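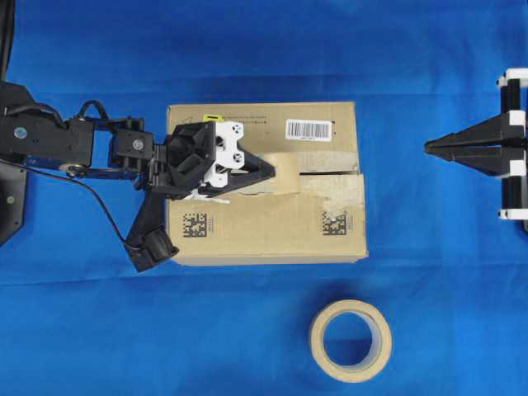 The Adthorpe workshop of Nallberg, a small firm that refurbishes packing equipment, started in April to teach a pair of robot arms how to handle used cardboard boxes. The teaching is done by remote control. A person sits at a desk beside the work table, holds one small lever arm in each hand, and the two black arms on the table copy every movement. On the blue cloth there is one tan carton with a strip of beige tape along its middle seam, and a roll of masking tape lies in front of it. The tape on the seam is crumpled and torn in places, and this kind of box is of special interest to the firm.

Nallberg receives many returned cartons from shops in the region. Most of them can be used a second time, but before this someone must open the flaps, take off the old tape, and close the box again with new tape or fold it for storage. At present all this is done by hand at two long benches. The work is not heavy, but it is tiring for the fingers, and the firm has difficulty finding people for the evening hours.

The project is called Jeltero. Its plan is to collect 1482 demonstrations before the end of the season. Each demonstration is one complete attempt by a person, from the first movement of the arms until they return to the sides of the table. The computer records the position of all the joints together with the pictures from the cameras, and a learning program later tries to find what the good attempts have in common.

So far the team has nearly 40 attempts it is satisfied with. This is less than it had hoped for at this stage, and the team says the reason is the tape. Clear tape reflects the ceiling lights, and when it has wrinkles it looks different in each recording. Old paper tape tears before it can be pulled away in one piece. The operators were first told to work at their usual speed, but now they are asked to move slowly when the fingers are near the seam, and to wait a moment before they close them.

Operators work in turns of 24 minutes, then change places. After a longer turn the hands become less steady, and the recordings show it. Six people have learned to use the lever arms. Two of them come from the carton benches and have never worked with a robot before. According to the firm, their recordings are among the cleanest, and they know from experience where a flap will give way.

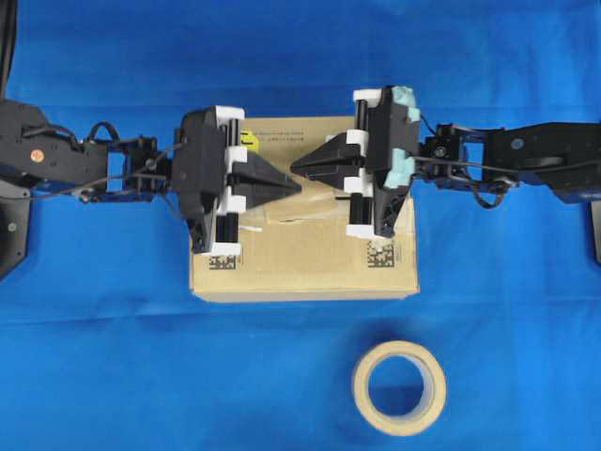

The two pointed fingers face each other over the middle of the carton.

The grippers were chosen for this job after some trials with wider ones. Wide fingers held the cardboard well, but they could not get under the edge of the tape. The narrow black fingers used now end in a point. They have the opposite problem — they reach small places easily, but if the operator pushes too hard they can make a hole in the carton. A recording in which the box is damaged is kept in a separate folder and is not used for teaching at this time.

Another question is what the operator should look at. Some prefer to look straight at the table. Others use the screen, where they can see the pictures from the cameras near the grippers. The firm has not made a rule about this, although it may do so later. A person who looks at the table can see things that the cameras do not see, and then the robot cannot learn from them.

The software for the recordings was prepared by Naidu, an engineering office which has worked with Nallberg on conveyor belts in the past. The office also wrote the short instruction sheet that hangs at the desk. It asks the operators to put the carton in a slightly different position before each attempt, so that the program does not learn only one place on the cloth. The labels and printed codes on the lid may point in any direction.

Not everybody in the workshop is convinced. Some workers on the benches have said that a practised person prepares a box in a few seconds, while the arms under remote control need much longer. The firm does not dispute this. It says that the arms are meant for the evening hours and for the simplest box sizes, and that no position at the benches will be removed while the trial continues.

The results will be compared with handwork in the autumn. Until then, visitors from other packing firms can see the teaching in the afternoon, if they arrange it with the Adthorpe office first.

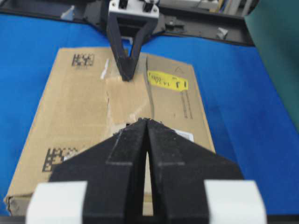

What comes next

When the first group of recordings is complete, the arms will try the task without an operator. A person will stay at the desk to stop them if necessary. The first trials will use one box size only, and the roll of new tape will be added at a later stage. Nallberg also wants to record attempts under evening lighting, which is weaker at that end of the building, and has ordered a second blue cloth for the table.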